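**News from the Flirnness bench, 30th March**

Since the last newsletter we have moved forward with the two-arm table, and several members asked for a longer report. I will try to give it in the order in which we did the things, including the parts that went badly.

For those who joined recently: the project is called Zoltula, and it lives at the back of the Flirnness workshop, beside the drill press. The goal is modest. We want two small robot arms to sort loose tools and parts out of a tray, so that the end of an open evening is less boring for the people who clean up. We built the frame ourselves from aluminum profile, most of it left over from the old shelf, and we mounted both arms on one rail at the front edge.

The rail was the first trouble. In our first version each arm stood on its own piece of profile, clamped to the table. It looked solid, but when one arm stopped quickly, the other one moved by 2 millimeters, and this was enough to miss a screwdriver. Now there is one long rail for both. We took it off three times before the holes matched the base plates. If you copy our drawing from the shared folder, please use the newer file, the older one has the holes mirrored.

The second trouble was the walls. An open table is not good when people walk behind it in colored jackets, because the cameras see all of this and the software becomes confused. So we closed three sides. The paper on the walls was chosen by vote, and roses with ribbons won by a large majority over plain gray. I voted for gray, but I must admit that the corner looks more friendly now, and visitors stop there first. 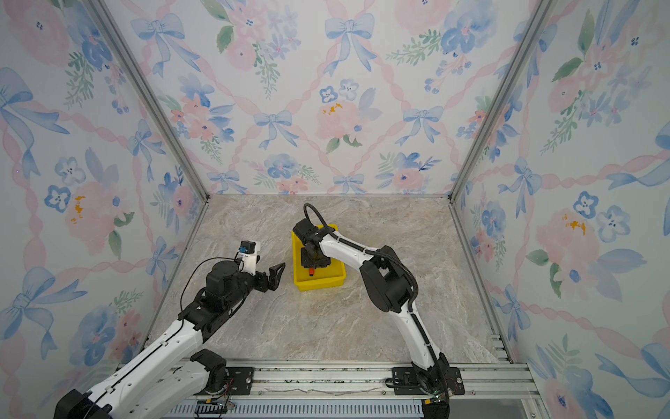 The grippers have two fingers each, and they need the most patience. With a flat object the fingers must come down very straight, or they push the object away. With a round handle it is easier to close, but the handle turns. We tried soft tape on the fingers, then thin rubber, and we stayed with the rubber. In the test series in the second half of the month we made 200 attempts with single objects from the tray, and 55 of them failed. Of the failures, 27 were the same mistake – the gripper closed a little too early, above the object. This is good news in a way, because one repeated mistake is easier to repair than many different ones. The delay is now a setting in the file, and you can change it without touching the program.

The cable of the arm camera also deserves a few words. It must be long enough for the wrist to turn fully, and short enough not to hang into the tray. We pulled out two connectors before we understood this. Please do not shorten the cable with a knot. Somebody did it, with good intention, and it took us one evening to find why the picture was gone.

For the motors we use the small power supply from Solach, which was donated with the other boxes last year. It is strong enough for both arms if they do not lift at the same moment. For the emergency stop we bought a new button, red and very big, and everyone who works at the table must know where it is before switching on.

What comes next:

- a second tray, so that the arms have somewhere to put what they pick
- better light from above, the present lamp makes hard shadows
- a short written guide for beginners, in simple words

We would like to show the table at the Pană open day in June. For this we need two or three more people who can come in the evenings, mostly for testing and for writing down the results. No experience with robots is necessary. Please bring also small objects that you do not need anymore, such as markers, brushes and old screwdrivers, and leave them in the box under the bench. Nothing sharp, please, and nothing made of glass.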